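Cutlery sorting cell keeps double-picking the thin spoons
Forum: Small Cells and Benchtop Arms > Setup and Repair

plukutau_pete
Our cell is a Tikham arm on a bench, vacuum cup on the wrist, Ovum controller older than my truck. It feeds flatware into a tray for the gift box line. Dinner forks, lovely. Anything slim with a decoration on the end and it picks two, or none, or one and its neighbor's dignity. I've set vacuum to 94 percent and dropped the approach speed to 20. Now it fails slower.

marsden_lurker
Vacuum cup on a spoon handle. Bold. What's the bench made of? If the top is shiny, fix that first.

plukutau_pete
Bench is matte gray. Fancy spoons are the problem, the gold kind with flowers on.

ladder_logic_larry
Same sort of stuff here, being handled the old way:

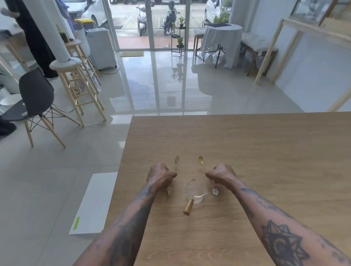
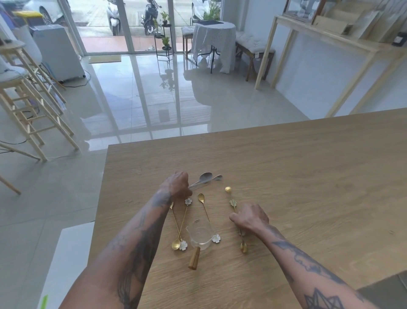
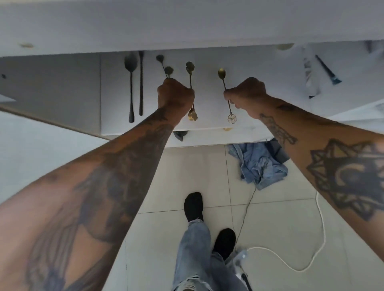 Tikham, June

Look at the hands. They close on the handles, and there isn't a suction cup on either one. Get a two-finger gripper, soft pads, and grab mid handle. My cell ran 205 picks on its first shift with pads, and I only swore at 18 of them.

marsden_lurker
Disagree. Two fingers will still bring a friend along when they're crossed like in the second one. You need to spread them before the pick. Put a shaker plate under the infeed and let it do the arguing.

ladder_logic_larry
A shaker plate with enamel flowers on it. Enjoy your chips.

marsden_lurker
Rubber mat on the plate, low amplitude. Been running since September, no chips. Wipe the mat every shift or it turns into flypaper.

plukutau_pete
Ordered the pads. Also took the vacuum cup off and found a split down one side, so the 94 percent was mostly going into the room. I'd like that struck from the record.

ladder_logic_larry
Denied. Redo your tool offset when the pads go on, and write the old one down somewhere that isn't your hand.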